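Notebook, Wikdale bench
Wed 22 April
Right gripper opening by itself, and the business with my thumb
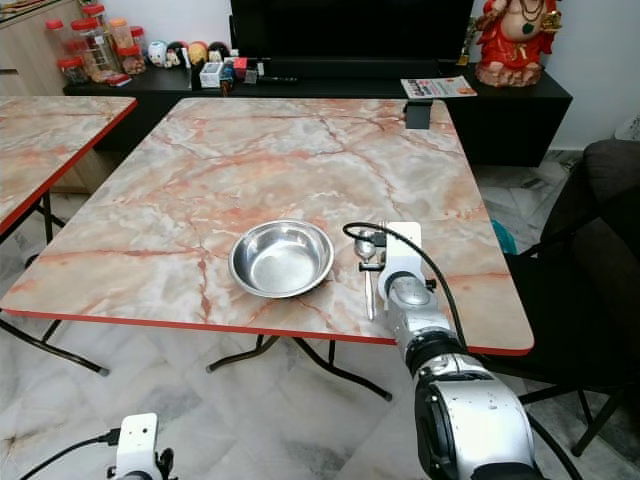 I'm writing this up tonight while it's still fresh, and at more length than usual, as I know Vlasta will want the whole story and I'd sooner give it once on paper than three times over the phone. Short version for anyone in a hurry: the right gripper lost its connection in the middle of a run, came back by itself, and did its full open and close calibration stroke with no command from us. It did this several times. The last time my hand was in the way. I'm fine, a red mark and a bit of wounded pride, but please don't power up the right arm until you've read to the end.

The plan for the day was the spoon and bowl routine, right arm only, left arm parked low in front of the table. Pick up the spoon, turn it upright, carry it across to the steel bowl, lower it in, let go, back to the start. We had 40 runs on the sheet and I was hoping to be done by lunch. It's a lovely simple routine and I've grown fond of it. The shiny spoon is hard on the vision side, the shiny bowl is worse, and the veined tabletop doesn't help either of them, so when it works it feels like a proper achievement.

The morning began well. I did the usual walk round, wiggled the table (it's a folding table, and I always check that the legs are locked, having learned that one the hard way in the old place at Jeretstead), put the bowl where it belongs and let Murín warm up. For the benefit of the newer people, Murín is what we call the whole two-armed machine, and the name on the start menu is the same. First few runs clean. Small wobble in the wrist at the top of the lift, which I noted and ignored. More on that below, and yes, I know.

Then on one run the arm was partway over to the bowl and the spoon simply fell. It hit the tabletop, bounced and went on the floor with a noise that made me jump. The arm carried on perfectly happily, lowered nothing into the bowl, let go of nothing, and went home. My first thought was grip force. A spoon handle is thin and smooth and we have turned the force down twice this month to stop it chewing things. So I put the force back up one notch, washed the spoon, and went again.

Two good runs and then the same thing again. This time I was watching the fingers and not the spoon, and the fingers opened. There was no slip at all. They opened all the way, closed all the way, opened to the middle and stopped. Anyone who has started up the gripper in the morning knows that little dance. It's the calibration stroke, the one it does when it gets power or when the driver finds it on the line for the first time.

I looked in the log and there it was, plain as you like: gripper lost, gripper found, calibrating, ready. The whole gap was less than a second. The arm controller never noticed, as it only asks the gripper for its state at the start and end of each move, and at both of those moments the answer was "ready." I had to read that twice. We have had the machine all this time and I had never thought about what happens if the gripper drops off and comes back between two questions.

Now for the thumb. I wanted to see whether I could bring the fault on by hand, so I put the arm in hold, with the spoon gripped upright beside the bowl, and I started moving the wrist through its range from the pendant in small steps. Nothing for a good while. Then I noticed the spoon had crept a little in the fingers and, without thinking, I reached in to straighten it. Arm in hold, drives quiet, it felt safe. With my other hand I was still on the pendant. I stepped the wrist once more, the line dropped, the line came back, and the fingers opened and closed on my thumb with the spoon handle for company.

It let go again almost at once, since the stroke ends half open. The force in the stroke is not the force we set for the task, though. It's whatever the maker chose, and it is a good deal more than our setting. I hit the stop afterward, which was of no use to anybody, and sat down in the brown chair for a minute with my thumb under my arm.

What I should have done is plain enough. Hold means the arm is held. It says nothing about the gripper, which has its own supply and its own ideas. We've all been treating hold as though it covered the fingers too, me more than anyone, and I'm the one who taught two of you to do it. I'm sorry about that. I'll say it in person as well.

After a cup of tea I did it properly: stop pressed, gripper supply off at the switch, then hands in.

The cable was my suspect by then and I think I've got it. The black cable comes out at the top of the gripper, loops over the white bracket and runs back along the forearm. With the wrist in its normal position the loop looks generous. Turn the wrist to stand the spoon up and carry it to the left, and the slack gets used up on the far side where you can't see it from the operator's seat. The cable rides up on the edge of the bracket and the pull goes straight into the connector. I moved the wrist by hand with everything off and could feel it go tight. There's a shiny patch on the jacket where it has been rubbing. No bare wire that I can find, but I haven't had it off yet.

So the wobble at the top of the lift was the cable tugging, I'm fairly sure. I wrote "small wobble, fine" on the sheet on Monday as well. I went back and looked. I'd like to be able to say I would have caught it on some other day, but there it is in my own handwriting.

To test the idea I taped a longer loop, with the cable free of the bracket edge and fixed further back on the forearm, and set the wrist sweeping back and forth with no spoon, nobody near the table, and me on the far side of the room with the stop in my hand. With the old routing put back, it dropped the line on five sweeps out of 40. With the longer loop, I let it go on to 100 sweeps and had no dropouts at all. That's encouraging and I was very pleased, but tape is tape and I don't count it as a repair. It also only tells us about the wrist. I didn't move the shoulder or the elbow during the sweeps and I'd want to see those before I believed it.

One thing I can't explain. On one of the old-routing dropouts the log shows the gripper gone for much longer than on the others, several seconds, and then found again with the wrist in the middle of its travel, where the cable ought to be slack. It might be a connector that is now loose from all the tugging. It might be something else altogether. I saved the log under today's name in the usual folder, and Vlasta, if you could look at that stretch with your better eyes I'd be grateful.

I rang Jendport in the afternoon to ask about a new cable and whether the automatic calibration can be turned off. The cable they can send. On the calibration, the young man was very kind and very unsure and is going to ask someone. He wondered if we could "just not let it disconnect," and I said we'd certainly do our best.

Where things stand this evening:

Right gripper supply is off at the switch and there's a tag on it with my name. Please leave both as they are. Arm is parked, stop is pressed.

The tape is still on. Don't run with it.

Left side: I haven't tested it. Its cable leaves the housing differently and has an easier time of it, but the driver is the same, so the calibration stroke will be the same too. Treat it as able to close on you at any moment it has power.

From now on, hands go near the fingers only with the gripper supply off. Both arms, everyone, visitors too. I've written it on a card and put the card by the pendant. If the card falls off, the rule still stands.

For the software, what I'd like is for any lost gripper, however short, to stop the arm and wait for a person, and for calibration to happen only when someone asks for it. The first part we can do ourselves and I've made a rough start. The second depends on Jendport. If they haven't answered by early May I'll ring again.

The runs from this morning should be thrown out, the good ones included. I changed the grip force partway and the wrist was fighting the cable the whole time. I've struck them through on the sheet but left them readable.

Vlasta Štefanec to check the log and, if she has time, the connector pins when the cable comes off. I'll bring the small magnifier from home. Thumb is stiff but bends all the way, and I've filled in the accident page.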